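Hidon Placement Set: data card

Maintainers: Magdy Bouazza, Dalia Cherkaoui
Last revised: 26/04/2026
Status: in use for Fatitz planner tests; not for safety certification

Scope

The set holds 1,207 simulated pick-and-place episodes, rendered from a wrist view. Each episode pairs one object with one target container. This card sets out the rules an episode must meet before it is merged. The rules cover labeling, release and scene setup. They do not cover force limits, which are in the Sqalli control notes.

Labeling rules

Grasp state is labeled from the contact log. Fingertips that overlap the object in the rendered view are not evidence of contact, and a visible gap on one side must not be used to overrule the log. If the log is missing, the label is "unknown" and the episode goes to the holdout folder.

A target counts as aligned when the center of the object, projected straight down, falls inside the rim of the container. Alignment is computed from simulator poses. Annotators may flag a frame but may not edit the value. 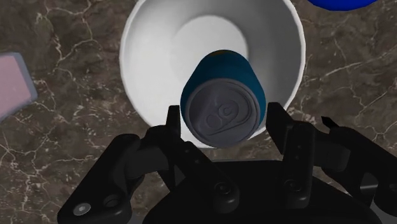 Release is a separate event from alignment and gets its own timestamp. The opening command must come at least 300 ms after the first aligned frame. Episodes with an earlier command are kept under "early_release" and left out of the default split.

Scene rules

Other objects may stand near the target but must not touch it at the start. Surface textures are drawn from a pool of 36 and must not repeat within a batch. Printed designs on objects carry no readable brand name. Objects partly out of view keep their full pose record.

Review

Every batch of 100 episodes is checked by one person who did not generate it. Rejected episodes are logged with a reason code and never overwritten. Reason codes are listed in reasons.txt.

Known issues

Batches made before June with the Urkier exporter store finger width in centimeters. Convert to meters before merging. Timestamps in those batches are correct.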